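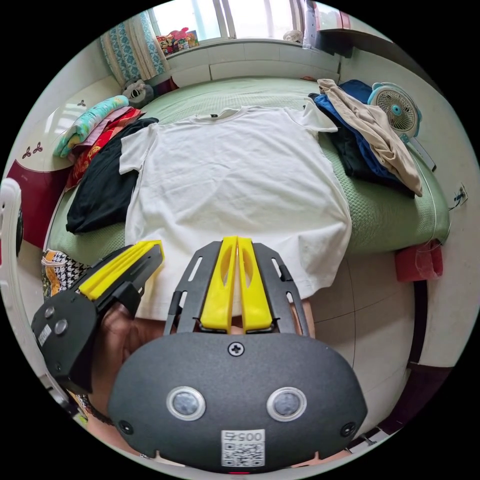

10/29/24, Lerisstead workshop, wash bench

Second go at the Grollmont powder. The leaflet says it "restores white cotton to its first-day brightness". I'd like to know whose first day, and under what lamp.

Batch 2416, same tub as before. Swatches cut from the Hurkar sheeting, undyed cotton, and stained with the usual cold tea and left overnight. Washed at 40, line dried indoors. Plain soda wash alongside as the control, which Grollmont's own trial seems to have skipped, or at least their write-up doesn't mention one.

Under the window the Grollmont swatches looked brighter than the soda ones. Bhavana Venkataraman picked them out straight away with the labels turned over, so I accept there's a visible difference. Then we took them into the store cupboard and used the ordinary bulb, which gives off next to no ultraviolet, and she couldn't sort them. The tea was still there on both, a faint tan at the fold. Under the UV torch the Grollmont ones glowed blue all over, stain and all.

So what we have is mostly brightener. Fine, most powders carry some, but that's a dye that hides yellow. I'd want a lot more before I wrote "removes" on anything.

Peng thinks the dose was too low. Leaflet dose is 200 g for a full drum and we weighed it for that, with old towels making up the load. He may have a point about the water, which is hard here, roughly 13 degrees on the German scale by the strip. The strips are old. Need a new packet before anyone quotes that figure.

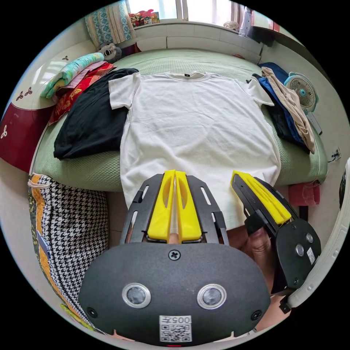
Does brightener wash out of white cotton?
It fades with washing and sunlight, but some usually stays in the fibre, and most powders top it up each time.

Next: repeat with a soft water rinse, and put a brightener-free powder in as a second control. Peng to weigh, me to label, Bhavana to look without being told. Cupboard bulb first this time, then the window. Keep the torch for last so it doesn't sway anyone.

Soda tub nearly empty. Reorder before Hurkar's next delivery.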